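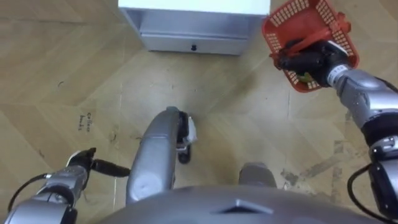 在老龄化程度不断加深的背景下，失能与半失能老人的居家安全日益受到社区服务机构的重视。2025年5月12日，本刊就居室夜间跌倒预防问题，专访了Cilivura社区照护中心护理主管Nomvula Buthelezi女士，以及该中心居家环境评估负责人Riaan Shabalala先生。

Cilivura中心目前为234户老年家庭提供上门服务，其中92户为独居老人。Buthelezi女士介绍，中心自去年12月起将夜间起身列为入户评估的必查内容。“过去我们的评估表主要关注浴室和楼梯，卧室只占一行。”她说，“整理跌倒登记时我们看到，相当一部分事件发生在床与房门之间，时间多在凌晨。老人醒来后急于起身，灯没有开，鞋没有穿好，血压也还没有适应体位变化。”

她认为，家属对卧室风险的认识普遍不足。“家属愿意花钱装扶手、换防滑垫，这些都值得肯定。但床边的布置往往多年不动，老人的身体状况却一直在变。”

谈到具体做法，Shabalala先生首先提到床头柜。中心在评估时会请老人躺下，再伸手去取水杯、眼镜和电话，由评估员记录其动作是否吃力。“柜面高度应与床垫表面接近。柜子过低，老人要探身下去；过高，躺着就看不到上面放了什么。”他表示，常用物品宜放在柜面或敞开的隔层内，药品及不常用的物品再收入抽屉。

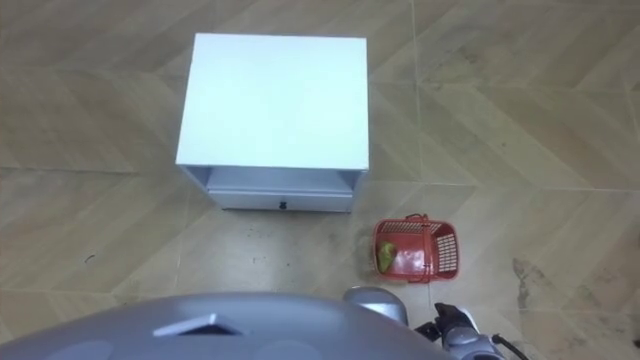
白色床头柜：上为敞开隔层，下为单个抽屉

对于抽屉拉手的选择，Shabalala先生持较为审慎的态度。他说，小圆钮外观简洁，在家具市场上十分常见，但对患有手部关节炎的老人而言，捏握并不轻松。“我们一般建议更换为条形拉手，费用很低。若老人习惯了原来的样式，也不必勉强。颜色上有对比就好，深色拉手配浅色柜面，光线不足时比较容易辨认。”

地面情况是评估的另一重点。据Shabalala先生介绍，中心要求床至卫生间的通道保持畅通，电线沿墙固定，小块地毯原则上撤除。对于带有纹理的地面，评估员会询问老人是否觉得花纹干扰视线。“有些白内障患者会把深浅交错的图案看成台阶或者积水，走到跟前便停住，重心容易不稳。这类情况我们会记录下来，转告其眼科医生。”他同时提醒，地面的灰尘和碎屑应及时清扫，穿袜行走时尤其要注意。
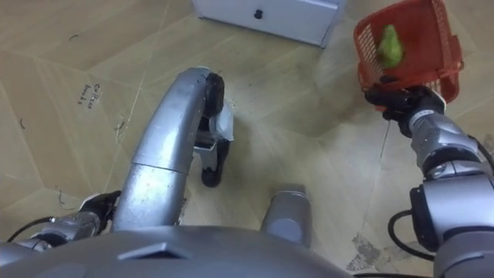
浅色木纹地面，可见划痕与细小碎屑

在照明方面，中心与照护用品供应商Kellel合作，为首批21户家庭安装了感应式夜灯，安装位置以照亮脚面及通道为准，避免直射眼睛。Buthelezi女士坦言，试装初期并不顺利。“有老人嫌灯整夜亮灭影响睡眠，自己拔掉了插头。后来我们调整了感应角度，又逐户回访，到目前只有2户要求拆除。”

她特别强调，设备和家具的调整不能代替照护人员的日常观察。凡新近更换降压药、安眠药的老人，中心均要求护理员在一周内再次上门，询问夜间如厕次数及晨起时有无头晕。对于曾经跌倒的老人，还应了解其是否因害怕再次跌倒而减少饮水或活动。“这种恐惧本身就会让肌力下降，家属常常把它当作性格变得安静了。”

在家属培训方面，中心编印了《Sosetti居家夜间安全手册》，内容包括起身前的坐起停留、床边物品的摆放以及跌倒后的呼救与处置。Buthelezi女士指出，手册中使用频率最高的是呼救一章。“跌倒之后在地上躺了多久，对预后影响很大。我们建议在床边较低的位置也留一个呼叫装置，老人倒地时能够得着。”

关于下一步工作，Shabalala先生表示，中心拟将评估表中的卧室部分单独成册，供其他社区机构参考使用，目前文本正在修订，适用于轮椅使用者的条款尚待补充。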